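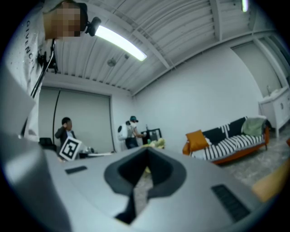 2 min read

4.3 Keeping, washing and replacing soft furnishings

The postal survey went to 300 households in Ondale and Flestenthorpe. It asked about cushions, throws, curtains and loose covers: where they came from, how they were washed, and what was done with them when they were no longer wanted. We then visited 33 of the households that returned the form and spent longer on each item. The results in this section draw on both parts of the work. Where the two disagree, we have given more weight to the visits.

Cushions were replaced more often than any other item on the list. Curtains were kept longest, usually until a house move or a change of window. This difference was not explained by wear. Many of the cushions described to us as finished were still sound at the seams and had lost little of their filling. The most common complaint was that they no longer went with something else in the room, often a sofa or rug bought later. Curtains seemed to escape this kind of judgement. Several people could not say what colour their bedroom curtains were without going to look.

Pattern and plain colour were treated differently. Patterned covers were described as choices and plain ones as background, but this broke down where the plain colour was a strong one. Mustard, rust and dark green were spoken about in the same way as stripes or florals, and were just as likely to be called dated. Strong plain cushions were also mixed freely with black-and-white pieces. Mustard-orange cushions near a black-and-white zigzag fabric, as in Figure 2, are a pairing of this kind. People who mixed fabrics in this way tended to buy one item at a time. Those who bought in sets tended to replace in sets, and so threw out more.

Washing habits were uneven. Removable covers were washed when something had been spilt on them, or before visitors came, and seldom on any regular plan. Covers with a zip were washed more often than covers with buttons or ties. Care labels had been cut off in many homes, and people who no longer had the label to hand nearly always used a cool wash and dried the cover indoors. Shrinkage was the main worry. A cover that would not go back over its pad was generally kept in a cupboard for a time before it was thrown away, and the pad was then used bare, given to a pet or put inside another cover that did not fit it well.
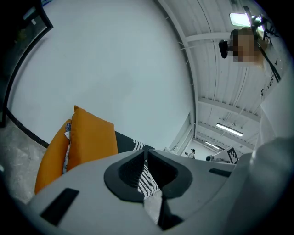 Throws fell between these two groups. They were washed more often than cushions and kept nearly as long as curtains. Part of this is down to use: a throw can hide a worn seat, go on a bed in winter or line the boot of a car, and each new use puts off the point at which it is thrown out. In Flestenthorpe, where more of the homes were rented, throws were also used to cover furniture that belonged to the landlord. Tenants took the throw with them when they left.

Repair was rare in both places. Most homes had a needle and thread, and some had a sewing machine - usually stored where it was hard to reach - but open seams were left until the filling showed. The Gape mending sessions, held in Ondale each November, were known to many of the people we visited. Few had taken a cushion to one. Clothes were thought to be the proper thing to bring.

Two limits should be noted. The form did not ask what was paid for each item, so we cannot say whether cheaper covers were thrown out sooner. It also left out furnishings bought before 2000, which older householders told us made up much of what they owned. The Grostard survey, discussed in section 5, included these older pieces and found longer periods of keeping for every type of item except cushions.

Print this page
E-mail this page

Related items
Curtain linings and heat loss in Ondale terraces
The Grostard survey: notes on method
What happens to textiles left at the Flestenthorpe tip
Care labels and how people read them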